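**Does a preliminary injunction cover me if I wasn't part of the lawsuit?**

**Drahomíra Holub**

Hi everyone, and thanks in advance for your patience with a long post! I run a small sewing business called Rirness out of my home, mostly winter things and soft toys. In June our county passed an ordinance saying anybody who sells handmade goods from a residence has to buy a permit for $2000, and the fine for going without is $4000. That is more than I clear in a good season.

Two other home sellers, Lanis and Dredo, sued the county in federal court, and the judge granted a preliminary injunction. My neighbor says that means the whole ordinance is dead and I can toss the notice in the recycling. My sister says I'd better pay up, as my name isn't on the case. I've read the order twice and I keep getting lost around page 6.

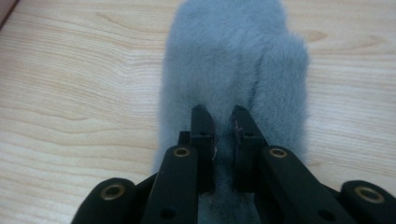
*Grey-blue fur on the table.*

So which of them is right? The notice gives me 30 days to respond and I would love to sleep before then. I should add that I have nothing against permits in general — I paid for the old one every year without a peep.

**hollowcreek_paralegal**

Oh, I feel for you! I'm a paralegal and can't give you legal advice, but I can tell you what I'd look for. Go to the very end of the order, where it says something like "the defendants are enjoined from enforcing," and read that sentence slowly. If it says they can't enforce the ordinance "against the plaintiffs," then it protects Lanis and Dredo and you can't count on it protecting you. Some orders are written more broadly, and some cover a whole class of people, so the wording really does matter.

Also, a preliminary injunction is temporary. It holds things in place while the case goes on, and the judge can change it later or an appeals court can lift it. So your neighbor is a bit ahead of things even if the wording turns out to be broad.

Whatever you do, please don't let the deadline on your notice slide by. Send a written response, keep a copy, and ask the county attorney's office (in writing!) whether they're enforcing against people outside the case. The plaintiffs' lawyers may be glad to hear from you too — look for their names on the last page of the complaint. I'd start with whoever handled the Říha brief, if that's the one attached to yours.

**mossy_gate**

Your neighbor is right, a judge blocked it so it's blocked. I wouldn't pay a dime.

**hollowcreek_paralegal**

Please check the wording first, Drahomíra. Legal aid in most counties will read an order like this with you over the phone.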